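Choral piece for a small choir with strings, where to start?
Posted by Temetti, Jul 14, 2022

Our town choir sings with a string quartet in October and I'm thrilled! We want one English piece from the early 1900s, under 20 minutes, with a baritone solo. Do we need the full orchestra parts?
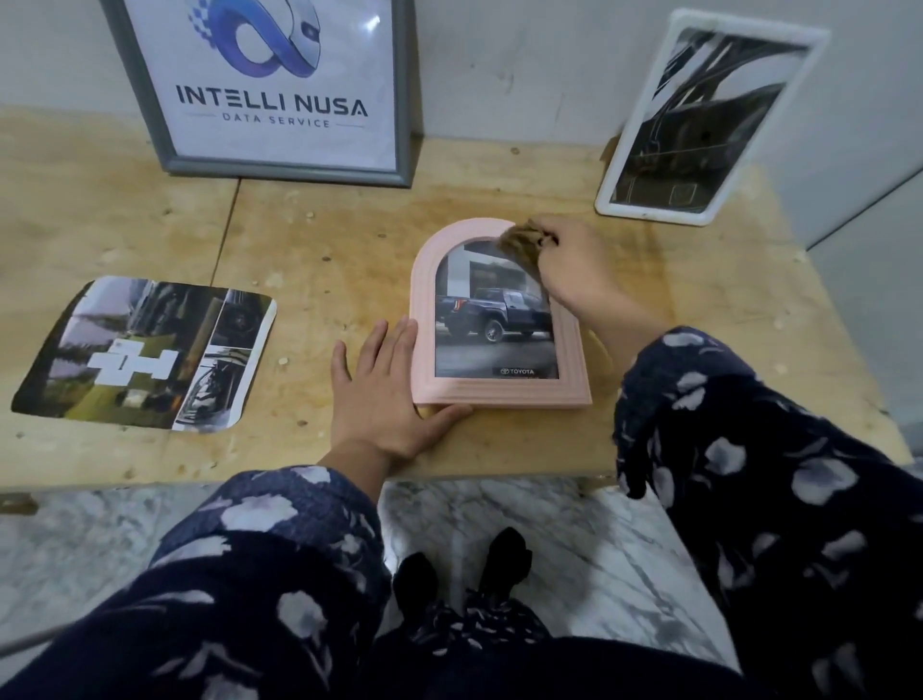
Siham Sleiman

Oh, you'll have such fun with this! Look for a version the composer or publisher cut down for strings and piano, and check that it keeps the solo line. We did one with 7 players in a hall that seats 114 and every word came through. Ask about rental early, sets go fast in the fall.
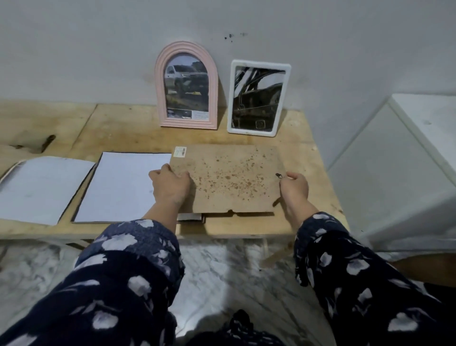

Ollside

just use piano, sounds great

Joaquim Prata

Piano works, but strings are so much warmer, go for it!

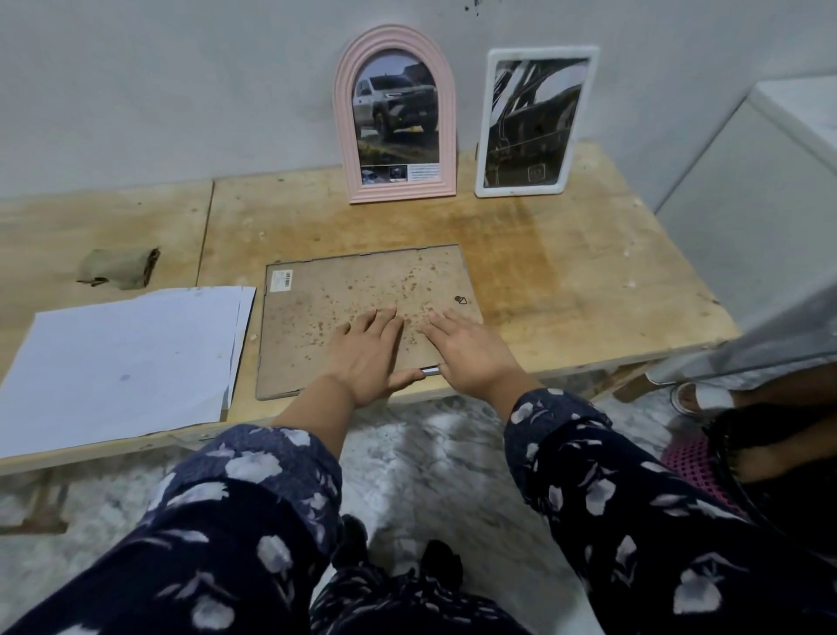
Mark the breaths and bowings in pencil before the first rehearsal, and have your baritone sing through with the quartet alone once. Our scores live in stiff folders with a cardboard back, like the light brown one on that picture frame, and they stay flat on the stand. Lovely for page turns in the slow movement!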